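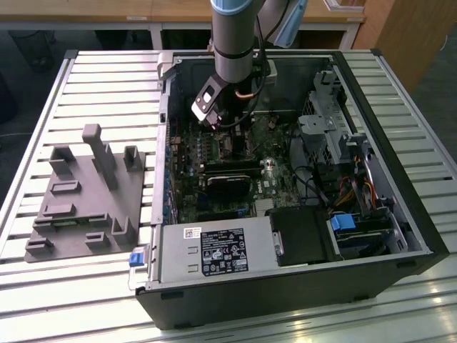

「ロボットによる使用済みパソコン分解作業の安全および品質に関する指針(案)」というものを読んだ。全部で19ページ。送ってきたのは Maltus の担当者で、4月の会合までに現場の意見がほしいと言う。意見を出すと長くなりそうなので、先に自分のブログに書いておく。提出用はここから角を取ったものになる予定。

先に立場を書いておくと、私は規格や指針が嫌いなわけではない。前の職場ではむしろ書く側にいた。書く側にいたから、どういう段落が会議の終わり際に足されたものか、だいたい匂いでわかる。この案にはその匂いがかなりする。

## 「原則として自動化することが望ましい」

まず1ページ目のこれ。安全と品質の指針なのに、なぜ冒頭で自動化を勧めているのか。

安全の文書に推奨が混ざると、読む人は「自動化したほうが安全だ」と受け取る。そうかもしれないし、そうでないかもしれない。手作業の分解で怪我といえば、筐体の板金で指を切る、固いコネクタを抜いた勢いで手の甲を打つ、といったものが大半だった。少なくとも私のいた現場ではそうだ。ロボットを入れると指の切り傷は減るだろう。代わりに、アームと作業台のあいだに手を入れる人が出てくる。危険の種類が変わるのだから、比べるなら両方を並べてほしい。案には並んでいない。

根拠らしきものとして、付録に Lunex の試験結果が載っている。対象1,766台のうち、人の手を借りずに最後まで終わったのが1,195台。本文ではこれを「高い完遂率」と呼んでいる。

引き算をしてみると571台残る。3台に1台近くは、どこかで人が手を出した計算になる。私が知りたいのはその571台のほうだ。止まった理由は何だったのか。止まったとき、アームはどういう姿勢だったのか。人は電源を落としてから手を入れたのか、それとも一時停止のまま手を入れたのか。付録には一行も書かれていない。安全の文書でいちばん大事な数字が、引き算をしないと出てこないのはおかしい。

## 筐体の中に入ったグリッパの話

この案でいちばん薄いと思ったのが、筐体の内側で作業するときの規定だ。

リスクアセスメントの章は、立派に書いてある。アームの可動範囲、人との距離、非常停止ボタンの位置。どれも、平らな台の上で物を動かすロボットを頭に置いて書かれたものだと思う。ISO 10218 や ISO/TS 15066 の用語もきちんと引いてある。引いてあるが、引いただけだ。

実際の分解では、デスクトップ機を横に寝かせ、側板を外した開口部の上からグリッパが降りていく。周りには板金の縁がある。ドライブケージがあって、電源ユニットがあって、ケーブルの束がある。こういう場所でアームが止まったとき、いちばん近くにいる人はまず中を覗き込む。私もやる。そして顔と手が、アームと板金のあいだに入る。

接触時の力や圧力の限度を守っていても、挟まれた相手が薄い板金の角だったら話は違ってくる。力の値が同じでも、当たるのが丸めた樹脂か切りっぱなしの鉄板かで怪我は変わる。アーム単体の評価で済ませず、ワークも含めて評価しろというのは、この業界で何度も言われてきたことだ。それなのに案のほうは「協働運転に適した機種を用いること」で終わっている。機種を選んだら終わり、と読めてしまう。読む人は、読みたいように読む。

私なら次のように書く。

- 筐体の開口部にグリッパが入っている状態で停止した場合、手や顔を近づける前に、まず動力を遮断する。一時停止は遮断とみなさない。
- 再開の前に、アームを開口部の外へ退避させる経路を人が確認する。退避の経路は停止位置ごとに違う。
- 筐体の縁とアームが最も近づく位置を、機種ごとに一度は実測して記録する。

三つ目は嫌がられると思う。機種が多すぎるからだ。しかし、機種が多すぎて測れないのなら、その機種の作業をロボットにやらせる準備はまだできていない。そういう結論を出すために測るのである。

## 電源と電池

通電の確認についての記述は、意外にまともだった。コンセントから抜く、電源ボタンを押して残った電気を逃がす、電源ユニットは開けない。ここは素直に賛成する。

ただし、確認するのは誰なのかが書いていない。文が受け身になっている。「電源が切り離されていることが確認されなければならない」。誰に。カメラにか。投入の係にか。受け身の文は規格書の悪い癖で、書いた側は厳密なつもりでも、現場では全員が「誰かが見ただろう」と思う。

マザーボードのボタン電池も同じで、「適切に取り外すこと」とある。適切に、とは何だろう。金属のグリッパでこじれば電池の両極に触れることがある。樹脂の先端を使うのか、基板ごと外してから手で抜くのか、そこを決めるのが指針の仕事だと思う。「適切に」で済むなら、全文を「適切に分解すること」の一行にして、残りの紙を節約したほうがいい。

## 「標準的な筐体」という幻

第3章には「標準的な筐体においては」という言い回しが何度も出てくる。標準的な筐体とはどれのことか、定義はない。

メーカー製のデスクトップは、一見どれも黒い箱だ。開けてみるとそれぞれの流儀がある。DELL の機械でよく見るように、触っていい場所が青い樹脂になっているものがある。レバーも取っ手も青い。人間にとってはありがたい作法で、初めての人でも青いところを探せば何とかなる。では、この作法はほかのメーカーの機械でも通じるのか。通じない。別の色を使うところもあるし、色分けをしていないところもある。

案には「着色された操作部を画像認識により検出し」とあって、ここで少し笑ってしまった。メーカーの親切に寄りかかった手順を、業界の標準と呼んでいいものか。色が違ったらどうする、色褪せていたらどうする、前の持ち主が青いシールを貼っていたらどうする。例外処理は「作業者が判断する」とある。ここでも571台が顔を出す。

ケーブルについては輪をかけてひどい。束になった電源線は、機械ごとに垂れ方が違う。同じ型番でも、一度でも誰かが開けていれば違う。剛体として扱えるものと、そうでないものは、章を分けるくらいの差がある。案では表の同じ行に「内部部品(配線を含む)」と入っていた。括弧の中に押し込まれた配線が気の毒だ。

## 治具のこと

治具についての節は半ページしかない。「ワークを確実に固定すること」。それはそうだ。

最近は3Dプリンタで作った治具を台に並べる現場が増えた。安いし、直すのも早い。コの字の受けだの、角形のホルダーだの、必要になった形を足していける。私も大好きで、家の引き出しにまで失敗作が入っている。便利なのは認めたうえで、指針なら次の二点は書いてほしかった。

ひとつは版の管理。早く直せるということは、いつのまにか形が変わるということでもある。ロボットに教えた位置は前の版のままなのに、治具だけ新しくなっている。ぶつかる。私は一度やって、グリッパの指を曲げた。治具に版の番号を彫り込み、プログラムの側にも同じ番号を書いておけば防げた話で、それ以来そうしている。

もうひとつは高さ。平らな板のつもりで経路を組んだら、一本だけ背の高い突起がある、というのはよくある。上から見下ろすカメラの絵では高さがわかりにくい。横移動の安全高さを、治具の最も高い部分から決めるのか、筐体の最も高い部分から決めるのか。案は「十分な高さを確保する」としか言わない。

アルミフレームの作業台についても何か一言あるかと思ったが、なかった。溝のある台は固定には都合がいいけれど、小さいネジが溝に落ちる。落ちたネジをロボットは拾わない。拾うのは人で、そのとき人はアームの下に手を入れる。細かい話だと言われそうだが、手を入れる回数で言えば、故障よりネジのほうがずっと多い。

## Rachid Ghoneim との電話

Fomcombe の Rachid Ghoneim にも同じ案が届いていて、電話で少し話した。彼は私よりずっと好意的だ。完璧な文書を待っていたら、その間にみんな勝手な基準で始めてしまう。粗くても共通の土台があったほうがいい、というのが彼の意見で、Tazi のラインでは既に案を下敷きにして社内手順を作り始めているらしい。

言いたいことはわかる。わかるが、粗い土台の上に社内手順が建ち始めた時点で、土台は直しにくくなる。「もうこの文言で教育を済ませたので」と言われて直せなかった一文を、私は過去にいくつも見てきた。自分の書いた文もその中に入っている。

一時停止のまま手を入れる件については、彼も同意した。Fomcombe では停止したら必ず動力を切る決まりにしているそうだ。守られているか、と聞いたら、少し間があって「忙しくない日は」と返ってきた。正直でよろしい。指針が相手にすべきなのは、その忙しい日のほうだと思うのだが。

再起動に時間がかかると、人は動力を切らなくなる。だから再起動の時間も安全の項目に入れるべきだと彼は言っていた。これは私の頭になかった。提出用の意見に入れるつもりで、名前を出していいかは今度聞く。

## データの消去

最後の章はデータの扱いで、ここは専門外なので深入りしない。ひとつだけ。

案では、取り外したドライブを「速やかに」消去工程へ送るとなっている。取り外した瞬間から、どのドライブがどの筐体から出てきたかの対応は切れやすくなる。人がやるなら、外した手でそのままラベルを貼る。ロボットの場合は、外して、トレイに置いて、次の動作に移る。その途中で停止し、誰かが復旧のためにトレイをどかしたらどうなるか。記録上は全部そろっていて、現物だけが入れ替わる。監査で見つけにくい種類の間違いだ。

筐体のバーコードを読むタイミングを「取り外しの直前と直後」の両方にする。これだけでもだいぶ違う。手間が増えるという反論は来るだろう。来たら、例の付録の完遂率に、その手間は入っていたのかと聞き返すつもりでいる。

## 提出するもの

長くなったので、意見書に書く予定のものを自分用に残しておく。

- 冒頭の「自動化することが望ましい」を削除
- 人が介入した台について、停止の理由と介入時の状態を付録に追加
- 「一時停止」と「動力遮断」を用語の章で分ける
- 「標準的な筐体」を定義する。できなければ使わない
- 配線を括弧から出す
- 受け身の文に主語を入れる(全ページ)
- 治具の版管理、安全高さの基準
- 再起動時間の扱い(Rachid に確認後)

主語の件は、指摘箇所を書き出し始めたらそれだけで二枚目に入ってしまったので、別紙にする。Maltus の担当者からは「忌憚のないご意見を」と言われているが、忌憚のない意見を求める人がどのくらいの忌憚のなさを想定しているのか、毎回よくわからない。

2024年3月15日 夜。別紙の続きは週明けにやる。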